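Skurkville Episode Recaps

A text collection of episode recaps for the evening soap Skurkville, with scene-level labels for plot, character and tone. It was put together for people working on summarization, spoiler detection and long-running story tracking.

Contents

The collection has 800 recaps. Each one covers a single episode and was written by a regular viewer shortly after broadcast. Recaps run from one short paragraph to a couple of pages. The double-length wedding episode is the longest by a wide margin and is stored as one record, even though some stations showed it in two parts.

Files

recaps.jsonl — one recap per line
characters.csv — character names, aliases and family ties
storylines.csv — storyline names with first and last episode
splits/ — lists of record IDs for training and test
CHANGES.txt — corrections since the first release

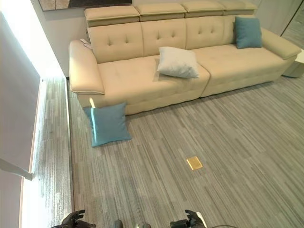 Fields in recaps.jsonl

id: a short string, stable across releases
episode: the episode number as given in the closing credits
title: the recap writer's title, which may be blank
text: the recap itself, with line breaks kept
characters: a list of IDs that match characters.csv
storylines: a list of IDs that match storylines.csv
tone: one of light, tense, sad or mixed
spoiler: true if the recap gives away something from a later episode

The episode field is text and should be read as text. A few specials have a letter after the number, and these will break if you load the column as integers.

Splits

80 percent of the records are in the training list and 20 percent are in the test list. The split was made by storyline where possible, so that a model doesn't see the first half of the Doherty inheritance plot in training and the second half in test. Storylines overlap a lot in a soap, and some leakage remains. If that matters for your work, use storylines.csv to build a stricter split.

How the labels were made

Two readers labeled each recap separately for tone and spoilers. Where they disagreed, a third reader picked one of the two labels. The readers worked from the text of the recap and did not watch the episode, so tone means the tone of the writing. A funny recap of a funeral is marked light.

Character labels started from a name match and were then fixed by hand. The main trouble was the Doherty family. Recap writers often say just "Doherty" and expect the reader to know which one. When the rest of the recap didn't settle it, we used the ID doherty_unknown.

Onance is the name of the pub and also the nickname of the man who ran it in the early seasons. Only the man has a character ID. Please report any record where the pub has been tagged as a person — we keep finding them.

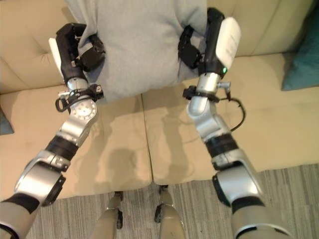
Known problems

Coverage is uneven. The early seasons have fewer recaps, and the summer episodes are thin in every year. July is the weakest month.

Friday episodes are covered more often than the rest of the week, and their recaps tend to be longer. Cliffhangers are overrepresented as a result.

Recap writers get things wrong. We corrected misspelled names in characters.csv but left the recap text alone, including plot mistakes. Treat the text as what a viewer wrote, and check anything you need as fact against the episode.

10 records mention the spin-off Jultesard. They are kept because most of each recap is about the parent show. Characters who appear only in the spin-off have no IDs.

Actor names were replaced with the tag [ACTOR] before release. Character names were left in. A nickname may have slipped through.

Using the data

The text files are UTF-8 with Unix line endings. No loader is supplied; any JSON lines reader will do. Match records on id and never on title, as titles repeat. At least one writer called every recap "Tonight."

License and corrections

The recap text is shared with the permission of its writers for research and teaching. The labels and CSV files may be reused for any purpose. Video, scripts and publicity stills from the show are not included.

To report a wrong label, open an issue with the record ID, the field and the value you think it should have. Writers who want a recap removed can ask the same way. Removed records are dropped at the next release and their IDs are not used again.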